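Spring club and bag check, with comments

Willeo Golf Club, practice range and club room
Checked by: Liv Sjöberg
Comments added by: Hacer Gökçe
Month: April

Every loaner club goes through this before the range opens, and members are very welcome to copy it for their own bags. I love this job! You get to pick up every club we have, and a few of them are real beauties.

1. Shaft, steel
Look down the shaft from the grip end and turn it slowly. Check for rust, dents and any bend near the hosel.
Result: three rejected.
Comment: All three were 7-irons, which take a beating in the beginner clinics. Please don't straighten a bent shaft over your knee and put it back in the rack. It will snap there sooner or later.

2. Shaft, graphite
Run a cotton ball along the full length. If it snags, mark the spot with tape and set the club aside. Flex gently and listen for creaking.
Result: pass, one to watch.
Comment: The Bemier driver has a paint scratch 3 inches above the head. Liv and I both went over it under the bench lamp and the scratch stays in the paint. Recheck in a month. (It's a lovely driver and I would hate to lose it.)

3. Heads and hosels
Hold the head still and twist the grip. Any movement at all is a fail. Shake the club next to your ear for rattles. Look at the ferrule for a gap.
Result: two to the repair bench.
Comment: Both had loose glue, both easy fixes. Let the epoxy cure overnight before anyone swings them, even "just once to see."

4. Adjustable drivers
Use the torque wrench until it clicks. No pliers.
Result: pass.
Comment: The wrench lives in the top drawer again. Thank you, whoever found it!

5. Grips
Squeeze, twist, and look for cracks or a shiny patch under the thumbs. Wash with warm water and a little dish soap, then towel dry.
Result: replace 12 junior grips, wash the rest.
Comment: The Osuvov cord grips have held up so well that I'd happily order them again. A slick grip is how a club ends up flying down the line, so the junior set gets done first.

6. Range mats and spacing
Check that mats lie flat, with no curled corners, and that the painted lines between bays can be seen from behind.
Result: bay 4 closed.
Comment: Corner keeps lifting. New mat is in the shed and goes down before the first clinic.

7. Range balls
Pull out anything cut or cracked. Count what is left.
Result: 758 good balls, 177 thrown out.
Comment: That is a big pile of cracked balls, but the ones we kept are in great shape. I have asked for 400 more.

8. Carry bags and stands
Open the legs ten times. Check strap clips, zippers and the rubber feet.
Result: pass, one strap clip swapped.
Comment: The blue Bjarnason bag had a clip hanging by a thread of plastic. Spare clips are in the coffee can. Empty every pocket while you're there -- old tees have sharp ends.

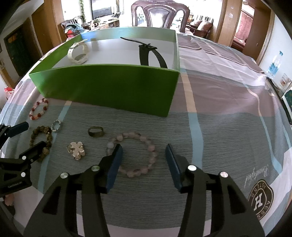

9. First aid box and range phone
Check dates on the cold packs, refill bandages, call the front desk from the range phone.
Result: pass, cold packs ordered.
Comment: Phone was loud and clear from bay 1. Hang it back on the hook when you're done.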